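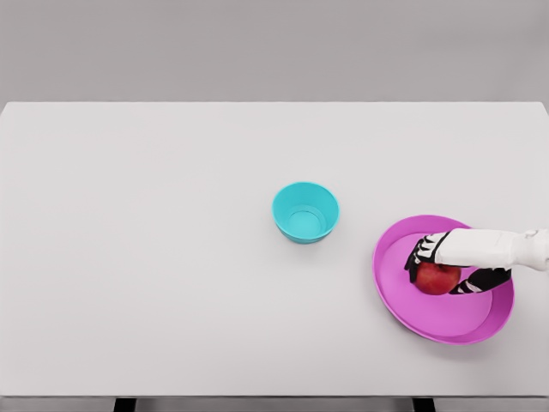
Plate-to-bowl task in sim, hand closing on the apple.

pludden_lab
Posting our June numbers as promised. The task is apple from plate to bowl, white table, no clutter. We trained one policy on 400 teleoperated demos in sim and a second on the same 400 plus 2,978 generated ones. The generated set comes from cutting each demo into a reach, a grasp and a place, moving the objects and stitching the pieces back together. Anything that failed on replay was thrown out.

Each policy got 198 test episodes with new plate and bowl positions. The 400-demo policy finished 97 of them. The one with the generated data finished 151. Same network, same number of training steps.

grevling
Good jump. Did you keep the colours fixed? A pink plate, a turquoise bowl and a red apple on white is about as easy as it gets for the vision side.

pludden_lab
Fixed for these runs. Colour changes are a separate test and I don't have it finished.

tullport_tom
I'm going to disagree with the headline a bit. 400 against 3,378 isn't a fair fight. You've shown that more data helps. To say the stitching method is good you need a third policy trained on the same number of human demos, or at least a curve.

pludden_lab
We don't have 3,378 human demos and we're not going to get them. The point of the method is that you don't have to sit there collecting them.

tullport_tom
Fine, but then do 100, 200 and 400 with no generated data and see whether it's still climbing at 400. If it has gone flat, your result means a lot more.

grevling
Agree with Tom on that one. It's a cheap run.

Jytte Eskildsen
We tried something close to this at Nomthorpe with a two-finger gripper and it went well. With a five-finger hand it went badly. The stitched grasps looked all right but the thumb would arrive slightly late, so the apple rolled and the fingers closed on the rim. Are you replaying finger joints as recorded, or solving for them again after you move the plate?

pludden_lab
As recorded, relative to the apple. The arm gets solved again, the fingers don't. We did see the late thumb, mostly when the plate was near the edge of the reach. Slowing the last part of the reach helped.

Jytte Eskildsen
Then I'd report failures by stage. A single success figure hides whether it's the grasp or the place.

pludden_lab
From the logs, for the bigger policy: 47 failures, 31 in the grasp, 12 in the place, 4 that timed out before touching the apple.

Jytte Eskildsen
Thanks. So the grasp is still most of it.

ostrava9
Is this the Þrastardóttir recipe or your own? The three-way cut sounds the same.

pludden_lab
Same cut. The replay filter is ours - theirs kept near misses, we drop them.

tullport_tom
I'd have kept the near misses and tested both ways. Dropping them could be biasing you towards easy positions. Can you plot where the kept plates ended up?

pludden_lab
I can do that. Will put it up with the 100 and 200 runs.

ostrava9
How many seeds?

pludden_lab
One. I know.

tullport_tom
At least three before you write it up, please.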